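Mercadillo Otalora > Participar > Preguntas frecuentes

Preguntas frecuentes para quienes venden y compran

¿Quién puede pedir un puesto?
Cualquier particular mayor de edad que quiera vender cosas usadas. No admitimos comercios ni revendedores con actividad dada de alta; para ellos está la feria de Notberg, que tiene otras condiciones. Los menores pueden atender un puesto acompañados por el adulto que figure en la reserva.

¿Cuánto cuesta?
30 euros por puesto y jornada, con una mesa y dos sillas. El pago se hace al confirmar la reserva. No cobramos comisión por las ventas.

¿Cuántos puestos hay?
169, repartidos entre la nave principal y el patio cubierto. Al reservar se puede indicar preferencia por una zona, pero la asignación final la hace la organización. Los puestos con enchufe están todos en la nave y se agotan pronto.

¿Qué se puede vender?
Ropa, libros, discos, juguetes, menaje, herramientas, bisutería, muebles pequeños y, en general, cualquier objeto usado que quepa en la mesa o debajo de ella. Los electrodomésticos deben poder probarse, así que pida un puesto con enchufe. No se permite vender comida, bebidas, medicamentos, animales ni armas de ningún tipo, tampoco las decorativas.

¿Y los cosméticos?
Solo los que estén sin estrenar y dentro de la fecha indicada por el fabricante. Los probadores y los productos empezados no se pueden vender ni regalar en el puesto. Recomendamos llevar las cosas pequeñas en una caja con divisiones, que también sirve de expositor.
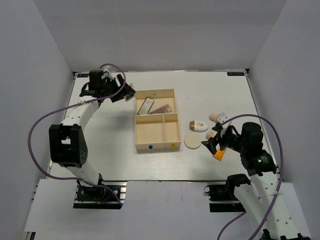 Reet Sakalauskas nos preguntó si una sombra de ojos abierta por error, sin tocar el producto, cuenta como estrenada. Si el precinto está roto, sí cuenta, y hay que retirarla de la mesa. La norma se aplica igual a los perfumes.

¿A qué hora se monta?
La puerta de carga abre a las 7:30 y se cierra a las 9:15. Después de esa hora se puede entrar con carrito, pero no con vehículo. El público entra a las 10:00. El puesto debe quedar desmontado y limpio a las 19:00; lo que se abandone se lleva al punto limpio y se descuenta de futuras reservas.

¿Puedo cancelar?
Hasta siete días antes devolvemos el importe completo. Después guardamos la mitad como saldo para otra edición. Si no se presenta y no avisa, pierde el importe. Los cambios de titular se aceptan hasta la víspera por correo.

¿Hay que poner precio a todo?
No es obligatorio, aunque lo aconsejamos. Una etiqueta por caja basta cuando todo lo que hay dentro vale lo mismo. El regateo está permitido y cada vendedor decide hasta dónde baja.

¿Se pueden vender piezas sueltas?
Sí. Piezas de juegos, figuras sin caja, botones, tapas, mandos sin aparato. Muchos compradores vienen precisamente a completar algo que tienen en casa. Si no sabe qué es una pieza, dígalo y véndala como tal. No está permitido atribuirle una marca o una antigüedad que no se pueda demostrar. 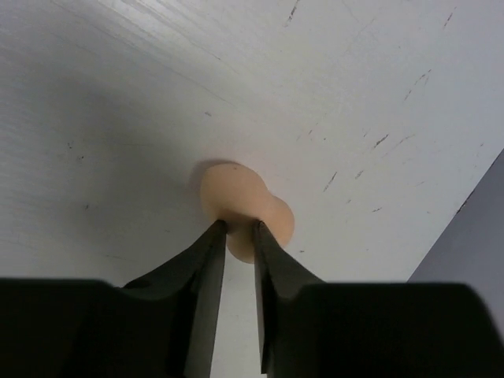 Objeto pequeño de color melocotón y forma irregular.

¿Se admiten devoluciones?
Depende del vendedor. La organización no interviene en las compras entre particulares, salvo que el artículo esté en la lista de prohibidos. Pida un teléfono de contacto si compra algo de cierto valor.

¿Dónde se aparca?
El aparcamiento de la calle Wanen tiene 395 plazas y es gratuito el día del mercadillo. Los vendedores deben dejar el coche en la parte del fondo. Para bicicletas hay soportes junto a la entrada del patio.

¿Qué pasa si llueve?
Se celebra igual. Tanto la nave como el patio tienen techo. Solo se suspende por aviso de viento fuerte, y en ese caso se devuelve el dinero. En diciembre no hay puestos en el patio.

Comentarios

Homa Farahani
¿Los dos puestos contiguos hay que pedirlos en la misma reserva? Mi hermana y yo lo hicimos por separado y nos tocó una en cada punta.

Mercadillo Otalora
Sí, Homa, en la misma reserva. Si ya están hechas, escríbanos con los dos nombres y lo intentamos.

Booker Ambrose
Falta decir que el cajero más cercano queda a quince minutos andando. Traed cambio.

Dilruba Navaratnam
Llevé libros de bolsillo y una vajilla incompleta. La vajilla se fue en la primera hora y los libros volvieron conmigo casi todos. ¿Hay algún sitio para donarlos al terminar?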